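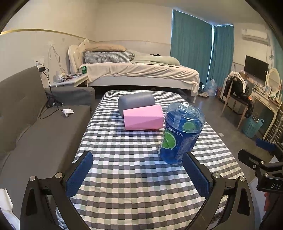 Three things on a checked cloth

Home collection for Zollon is into its second month, and the June target of 3,000 usable demonstrations was missed with some style. We recorded 3,968. After checking, 2,503 survived. Anyone who spent an evening patiently picking up a bottle and is now wondering which pile their work went into may ask Souad Zaki, who has the list and a kind way of reading from it.

For those who joined after the spring issue: you hold a gripper in each hand, do the chore as if those were the only fingers you had, and the arms at Usard are later expected to learn from it. It is closer to eating peas with barbecue tongs than the sign-up page suggested. The tabletop task is the one most of you have started with. The grey cylinder, the pinkish block and the blue bottle go on the table, and you move them in the order on the task card, using the left hand for what is on the left and the right hand for what is on the right. Crossing over is allowed only where the card says so. Several people have found this harder than parallel parking.

We have had letters about the cylinder. Yes, it rolls. Lay it on its side, let it settle, and start recording once it has stopped. If it sets off again halfway through, carry on and catch it. A recovery is worth keeping, and a good one is quite exciting by the standards of the file. What we can't use is the version where a bare hand arrives from nowhere and puts things right — the arm will not have a bare hand, and we would prefer it didn't start waiting for one.

The bottle is a separate grievance. The pads hold it well around the label and badly at the ends, so go for the middle and close slowly. Squeezing harder does not help. Anouk Dierckx has tested this at length and now owns a number of oddly waisted bottles.

Please don't tidy the room first. We know it goes against upbringing. The whole point of recording at home is that homes have sofas, cables and a chair with clothes on it, and an arm trained in a spotless lab goes to pieces at the sight of a cardigan. Clear the table and leave the rest alone. 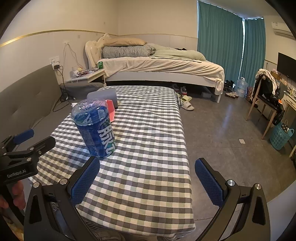 Before you send anything in

Open both grippers fully at the start and again at the end of each take. This was the commonest fault in June by a long way.

Keep each take under 60 seconds. If you are still negotiating with the block at that point, stop and begin again.

Change the layout between takes. Twenty goes with everything in the same spot teaches the arm one spot.

Say nothing rude. Sound is stripped out before training, but Souad hears it first.

New task cards for July 2022 go out with the next parcel, and include folding a tea towel. Spare finger pads are available from Anouk, one set per household, old set returned please.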